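Workroom news: measuring bench back in use

The measuring bench at the Lititz workroom is open again after the January move. Members can book it in two-hour slots through the front desk. Yanti Hutapea has taken over the booking sheet from the Sembiring branch, so please send changes to her.

The main addition is the dark gray panel with the scale printed along one side. Use it for quick checks of small parts before you fill out a job card. Anything that needs a closer reading still goes to the calipers in drawer 99.
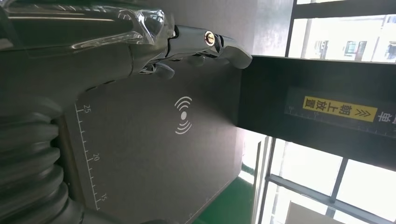

The panel, with its white scale and the yellow "朝上放置" (place facing up) label on the black piece beside it.

Please leave yellow labels where they are. A few were peeled off other items during the move, and we had to look up the originals in the Konasetti binder. If you find a loose one, hand it in at the desk.

The panel should be wiped with a dry cloth only. Do not mark on it with pencil or tape, even for a short job.

Job cards 600 and up now go in the tray by the door. Older cards are boxed in room 1322. The next newsletter will carry the revised bench hours, along with a report on the Kamamdale visit.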